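Home > Home Office & Furniture > Desks
Asked in June by Wian Mabuza

Is a foam-top desk mat really worth it over bare laminate?

I keep seeing the Clullska full-desk mat recommended and I don't buy it. They want 200 dollars for what looks to me like a sheet of craft foam with a nice label. The product page says it "reduces fatigue" and I can't find one line explaining how anybody measured that. My desk is plain white laminate, it's loud when I put a mug down and it's cold on the wrists in the morning. That's the whole complaint. I type most of the day and do a bit of model painting at night, so it has to survive a dropped brush.

Has anyone had one for longer than the return window? Reviews written the day the box arrives are no use to me. Also, does white stay white? I have my doubts.

Swanepoel
Posted 9:40 pm

I've had the cheaper Curnent one on my desk for 2 years, so I can speak to the long haul at least. It is quieter. Mugs, keys, a stapler, all of it. The wrist thing is true too, foam doesn't pull the heat out of you the way laminate does.

The fatigue claim I'd ignore. My shoulders hurt exactly as much as before, and what fixed that was raising the monitor. I'd also ignore "stain proof". Coffee wipes off if you get to it in the first minute or so, and after that you own a mat with a ring on it. Acrylic paint I haven't tried, but I wouldn't bet on it.

As for white staying white, no. You get gray scuffs, and dish soap lightens them without getting rid of them. Anything you slide makes it worse, so lift your keyboard when you move it. I'd put something with a smooth bottom and a rim under the small stuff, an oval tray or similar, and leave it in one spot.
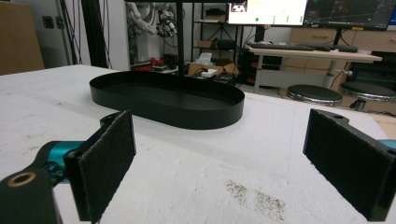

Clatent says a tray is just a second thing to buy to protect the first thing, and I can't argue much with that. "Get a gray mat or get none" was the rest of the advice.

If you do order one, check the thickness in the listing. Mine is thin enough that the edge doesn't catch my sleeve, and I've seen complaints about the thicker ones curling at the corners.

deskrat50
Posted 11:15 pm

just get a felt one from a fabric store, cut it yourself. 200 is nuts

no idea about paint sorry - maybe put newspaper down like everybody else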